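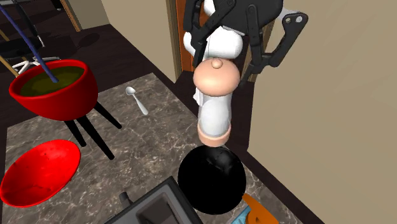
A pepper mill with a peach-coloured cap, over a marble worktop.

Zodingate kitchen swap is back, and I can't wait
2021-07-30

Good news for anyone with a drawer that won't shut! The kitchen swap at Fendano Hall is coming back next month, and I've already got a box by the front door (two fish kettles, don't ask). You bring the bits you never use, you get a token for each one, and you spend your tokens on somebody else's bits.

I went to the last one in February the year before last and came home with a lovely set of scales and far too many egg cups. Mills, graters and decent knives went first, so get there early if you're after those. Knives need to be wrapped and handed in at the desk, please.

Entry is £2, with under-16s free, and there's room for 80 tables this time, which is loads more than we had before. Yimyam are doing the teas and a cheese scone I still think about.

Takings go towards the hall's new cooker. The fund stands at £2,805 so far, so we're getting there! Table bookings are open now at the Plerkex shop on the high street, cash or card.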